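Jilari Planner FAQ

Why does the planner pause before a fold?

It's waiting for the cloth tracker to settle on an edge it trusts, bless it. With patterned pillows or a second layer close by, that can take up to 200 frames – please let it finish!

Can I shorten the wait?

You certainly can. Set edge_wait to 100 in your Grisisine settings file, then reload. For a tan cloth folded over on a gray-lavender sheet, we'd start with the default and work down from there.
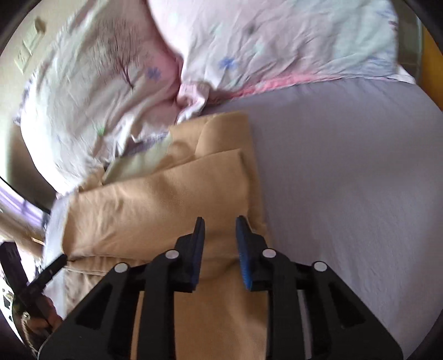
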